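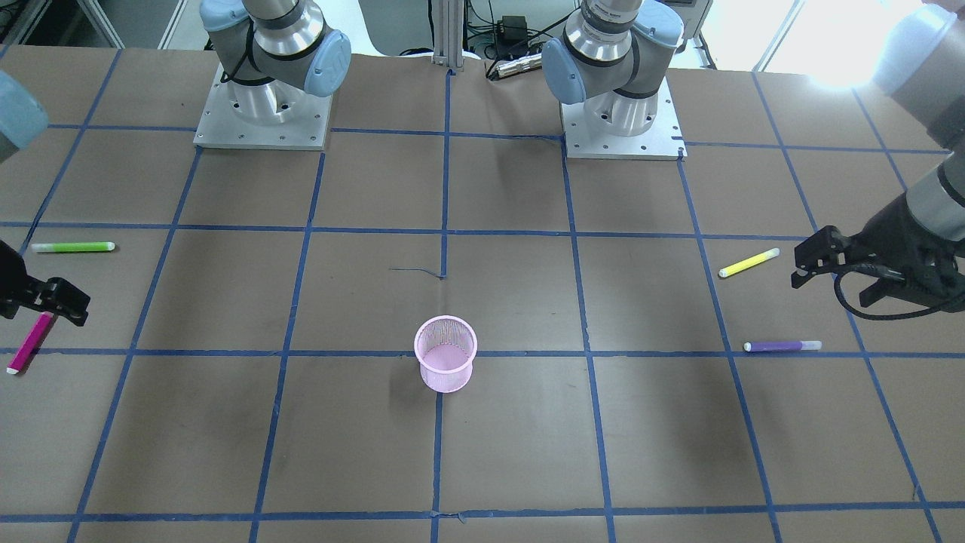
Can a robot tidy up my desk yet?

Parts of it, on a good day, with somebody standing by. Putting a pen back in a cup is within reach for a two-armed setup now, provided the pens are a kind it has met before and the cup stays where it was. Your actual desk – the one with the mail, the coffee ring and the charger cord wrapped around everything – is still a long way off.

Hi, I'm Manuela Ruggiero, and I started Kundska after eleven years of running a packing floor and being told every single spring that machines would be doing the fiddly bits by fall. They weren't. I wanted to know how far along things really were, so I rented a room with a big window and began trying chores out, one small job at a time. Four of us work here now, and we write up everything, including the afternoons when all we got was a marker rolling under the radiator.

What we do is pretty simple to say. A shop or a care home or a manufacturer comes to us with a chore and asks whether a machine could take it over. We set the chore up on a table, try it plenty of times, and send back a plain report with our opinion in the first paragraph. We don't sell robots and we don't get a cut if you buy one!

Our longest-running job is what we call Grosex (Roscoe Halvorsen named it, and he won't say why). It's loose markers into a pen cup, over and over, with the markers in new spots each round. As of 12/26/23 we had logged 3771 tries. The best stretch was 372 in a row without anybody stepping in, and then the very next day we couldn't get past 50. Same arms, same markers. We think it was the sunlight, and Touran Bahrami is still arguing with me over that one.

Folding towels goes better than you'd guess. Loading a dishwasher goes worse. Sorting screws by size is fine, and picking up one thin washer off a flat surface drives all of us nuts.

Elaheh Rostami handles visits and Homa Karimi does the reports, so one of them will probably write back to you before I do. If you have a chore in mind, tell us what it is, how often it comes up and what happens when it's done badly (that last bit helps us most). The first chat is free, and you're welcome to come by and bring your own pens.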